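Rosales Resettlement Program
Progress report to the grant manager, second period
Prepared by Bontu Gudeta, field coordination

Status of relocation. The transfer of households from the riverside camp to the Rosales site continued through September. At the close of the period, 200 households held signed plot agreements and 42 were still waiting for one. Most of the outstanding files lack proof of previous residence. The district office now accepts a sworn statement in its place, and Ertuğrul Yaman is reworking the files on that basis.

Water. The Meno borehole is in service. Its pump runs below rated output when demand peaks in the early morning, and a second storage tank is on order. Of the 11 tap stands planned, two are not connected. Trenching to both is complete and pipe delivery is due on Friday.

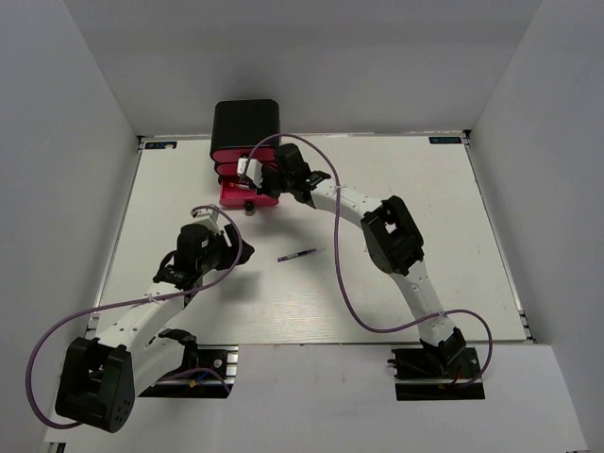
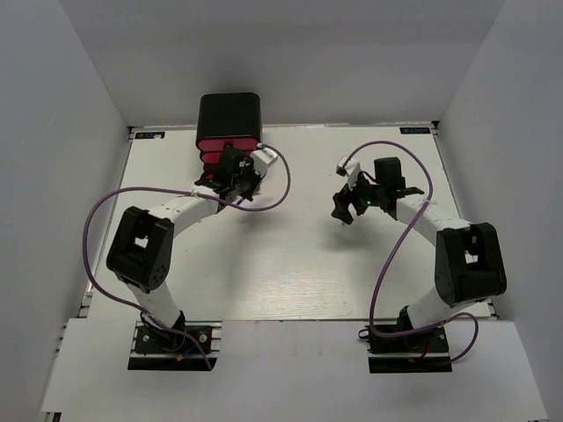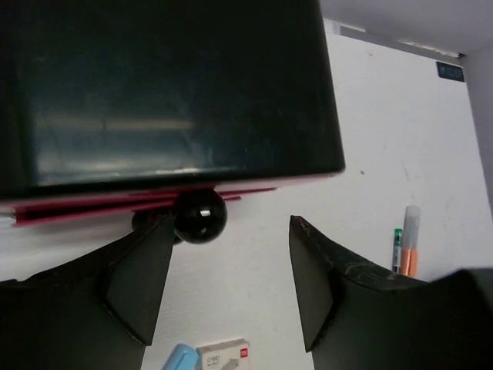 Can the remaining households move before the last tap stands are connected?
They can move to the upper plots, which are served by the existing line. The lower plots stay closed until both stands are running and the water has been tested.

Shelter. Frames and roofing for the Gultent units arrived complete. Floor kits came in short, and the supplier has confirmed a replacement shipment at its own cost. Units without floors are being held in the store and have not been assigned.

Access road. The Flosudard crossing was regraded after heavy rain. Loaded trucks can use it in dry conditions only. A culvert design has been submitted to the district engineer and no reply has been received.

Budget. Spending is under plan on shelter and over plan on transport, owing to the longer route used while the crossing was closed. We request approval to move the unspent shelter funds to the transport line. A revised table will follow with the request form.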